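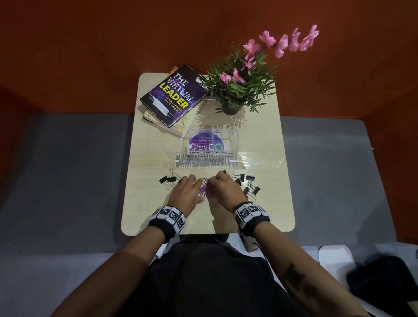 Binder clips being sorted by hand on a small table, with a labeled organizer tray behind them.

Binder clip
Last updated in March. By the Skeder Reference Desk

A binder clip is a simple device for holding sheets of paper together. It has a strip of spring steel bent into a triangular body and two wire handles, usually silver, that fit into the open ends of the body. Pressing the handles together opens the jaws. Once the clip is in place, the handles can be folded flat against the paper or removed. The body is most often black, though colored clips are common.

Uses
Binder clips hold thicker stacks than paper clips and leave no holes, unlike staples. A small clip suits up to 20 sheets of ordinary paper. Large sizes are used for manuscripts, drawings and unbound reports. Outside the office they close food bags and keep cables in place at the edge of a desk.

Storage and sorting
Clips are sold loose in boxes or tubs, often in mixed sizes. In shared offices they are commonly kept apart from paper clips, which catch on the handles. A divided tray with handwritten labels is a usual arrangement. The supply room guide used at Pira, a shared workspace in Lougher, gives each kind of clip its own section and sets aside damaged ones for disposal. Its stock of about 400 clips is sorted twice a year.

Wear
A clip left on an oversized stack may lose some of its grip. Bent handles can often be pressed back into shape.

See also: Paper clip, Bulldog clip, Desk organizer

This site uses cookies to remember your settings. Accept / Manage preferences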